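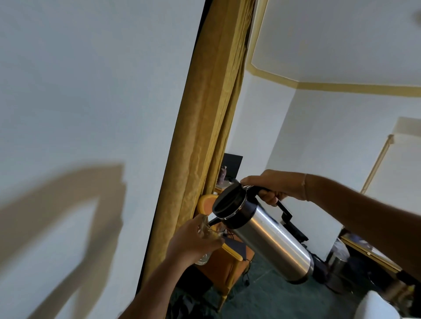

About Henevent

Come in, sit down, and somebody will pour you something. That has been our way of starting a conversation for as long as we have been in business, and it's still the first thing a new visitor to our office on Vollgate will run into, usually before they've had time to take their coat off.

Henevent looks after the drinks side of working life for small offices, schools and meeting rooms in and near Bronley. We supply vacuum flasks, glasses, trays and the tea and coffee to go with them, we deliver them filled if you'd like them filled, and we come back for the empties at the end of the day. It's a modest line of work and we're very fond of it.

How we got here

The building went up in 1914 as a seed merchant's, and the older neighbors still call it the seed store. We took the upstairs rooms first, then the downstairs when it came free one December (a cold month to be carrying crates up and down a staircase, and we'd pick a different one if we had it to do again). We began with lending flasks to the other tenants for their meetings. One of them asked if we could do the same for a training day across town, and then the training people asked, and by the following spring we had a van and a proper washing-up room.

These days we keep 524 flasks in circulation and serve 114 regular customers, from a two-person bookkeeping office to a school that has us in for every parents' evening.

The room upstairs

Most of our planning still happens in the office on the upper floor. It has a green carpet, a long mustard-yellow curtain and a wooden desk, and we have never been able to agree on changing any of it. People tell us it feels more like somebody's home than a place of business, and we take that kindly. Orders are answered there, new teas get tasted there, and if you call by with a question you'll most likely be shown up the stairs and handed a glass.

What we care about

We like a flask that pours well. That sounds like a small thing, but anyone who has sat through a long meeting with a dribbling spout and a soggy stack of papers will know what we mean! We try every model in our own office before we lend it out, and we pay attention to the handle most of all — a full flask is heavy, and you want room for your whole hand.

We also like things that can be washed and used again. We stopped offering throwaway cups years ago, and hardly anyone has asked for them back.

Mugo, our house tea

Mugo is the black tea we blend for our own flasks. We wanted something that would still taste good a few hours after brewing, which many teas don't, and it took us a long winter of tasting to get there. It comes in 500 gram bags, and you can buy it from us at the front counter or add it to any delivery.

Visiting and ordering

You're welcome to drop in during office hours, with or without an appointment. For a first order, let us know how many people you're expecting, what they like to drink and whether there are stairs at your end, and we'll work out the rest together. If you're only curious, come anyway — the kettle is usually on.

Page last updated 07/07/2019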